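Geophone notes, part two
Posted in June by Henryk Dudek
Filed under: Field Instruments

The second string of geophones is in the ground at Gasisstead now, 20 meters farther up the slope than the first. I used the Flilora units again. They are vertical only, and the spikes are short for that soil, so I dug down 50 centimeters and packed each one in by hand.

The noise at night is lower than I expected. By day the road swamps everything under 7 Hz and I have stopped trying to filter it out.
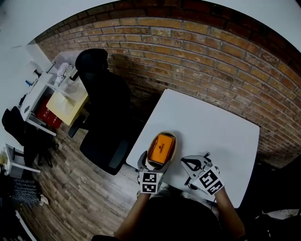 Jana Teuber wrote in to say that the road is probably only half of it, and that I should check the cable ground before blaming trucks. She had the same hump in her records until she grounded the shield at one end only.

I went back and looked. Mine was grounded at both ends, at the recorder and at the junction box. I lifted the one at the box and the hump dropped, though it did not go away. The rest may well be trucks.

The recorder is still the old Onus. It has 2 free channels, and I want to put a horizontal pair on them before the ground gets hard. 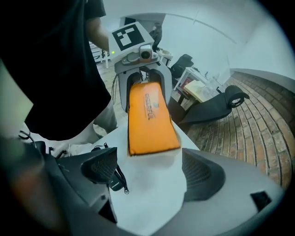

For the horizontals I need a level base, and the paving slab I had set aside rocks on one corner. Wieczorek sells a small cast plate with three leveling screws. I have ordered one - if it fits the hole I will post the first records from it.

Contact | Copyright Henryk Dudek | Back to top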